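Last updated 10/09/2022

# Clearing and making a bed that has turned into a shelf

A bed in a busy room collects things. Clothes get dropped on it, a phone goes down for a minute, and by the evening you have to shift everything before you can lie down. These notes cover clearing the bed, folding what is on it and getting the bottom sheet flat again. They were written for the furnished rooms at Lonside, but the method works on any double bed with a fitted or flat sheet.

## What you need

- A washing basket or a large bag
- A small tray or box for hard things
- A clean sheet, if the old one is due for a change

## Step 1: Take off the hard things first

Start with anything that could break or roll: phones, glasses, chargers, remote controls, game controllers. Put them all in the tray and put the tray on a table. Don't move them to the pillow end or the floor.

Check under any clothes before you lift them. Earphones and keys end up in the folds and go flying when the cloth is pulled.

If a phone is charging, unplug it at the wall end and coil the lead into the tray with it.

## Step 2: Deal with the clothes

Pick up one piece at a time. Anything hanging over the side should be lifted from the middle so that it doesn't drag along the floor. Decide straight away whether it is going to the wash or back in the drawer.

To fold a shirt or T-shirt on the bed:

1. Lay it face down and smooth it out with flat hands.
2. Fold one side in towards the middle, with the sleeve turned back along the edge.
3. Do the same with the other side.
4. Bring the bottom hem up to the collar.
5. Turn it over and put it on the pile.

Creased cotton will not fold neatly. Shake it hard, holding it by the shoulders, then lay it down again. If it is still badly creased, hang it up instead.

Trousers and shorts are folded in half lengthways, then in half or in three, depending on the drawer. We use the deep Susesier drawers, which take a shirt folded as above standing on its edge. In shallower ones, lay the clothes flat.

## Step 3: Straighten the sheet

A pale sheet shows every crease, so it's worth a minute or 2.

Stand at the foot of the bed. Take hold of both corners and pull towards you, then walk round and tuck in one long side. Go to the other side and pull again before you tuck. Smooth from the middle outwards with your forearm, and leave the headboard end until last.

With a padded headboard, push the sheet down between the mattress and the padding with the edge of your hand. Don't pull against the headboard itself, as the fixings on the older Vandstead beds work loose. If yours moves, tighten the bolts before making the bed.

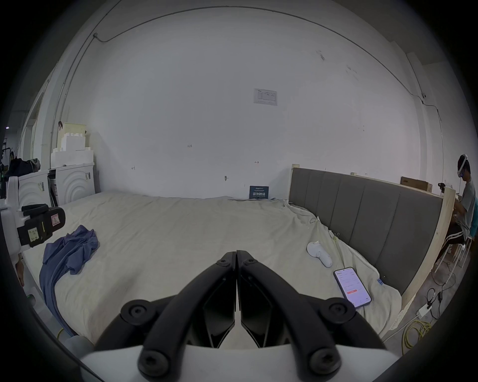
*Before starting: controller and phone to the tray first, then the blue-purple cloth at the side, then the creases in the sheet.*

## Step 4: Put things back

Put the folded pile away now. If it stays on the bed it will be knocked over by bedtime. Take the washing to the machine and empty the tray, with each thing going back to its own place.

## If the sheet won't stay flat

Check the size on the label. A sheet made for a deeper mattress will always bunch up near the corners. Sheet straps help with this and clip on underneath. For a flat sheet, tuck in more at the head than at the foot.

Sheets in the Lonside rooms are changed every 6 days. Clean ones are in the hall cupboard, second shelf, with the pillowcases inside.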